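Open day at the Sakcombe glassworks
5 August 2025

I've wanted to see inside Sakcombe since March, when a friend gave me one of their little jugs, and the open day did not let me down! We were a party of 70, split into groups, and ours was led by Angharad Gough, who trained as a cutter and clearly still loves the stuff.

The furnace hall comes first. You stand behind a rail and feel the heat on your shins while the gatherers swing past with long irons, so close together you'd swear they were going to collide (they never did). One man was making a Vima bowl, and he let it droop, spun it, let it droop again – I could have watched all afternoon.

After that it was the color room, my favorite. The shelves are full of old test pieces, and Angharad talked about greens for a good ten minutes. Iron gives you the bottle shade, she said, and the brighter ones take a lot more fiddling.

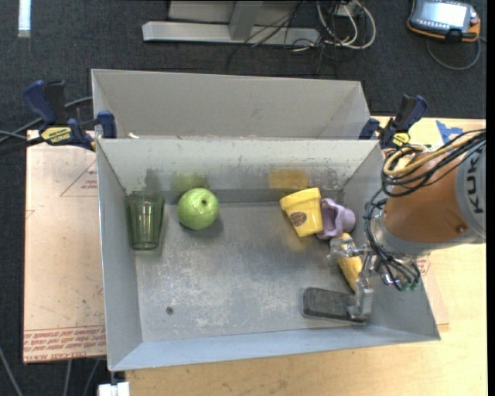 Two greens: a tumbler and an apple.

The cutting shop was quieter and a bit wet underfoot, so wear proper shoes. We each got 2 minutes at the wheel, and my line wandered all over the place.

Tea was in the old packing shed, with very good ginger cake. The shop next door sells seconds, and I came home with a slightly lopsided Inari vase. Parking is free, but the lot has only 90 spaces and was full before lunch. The number 72 bus stops right by the gate.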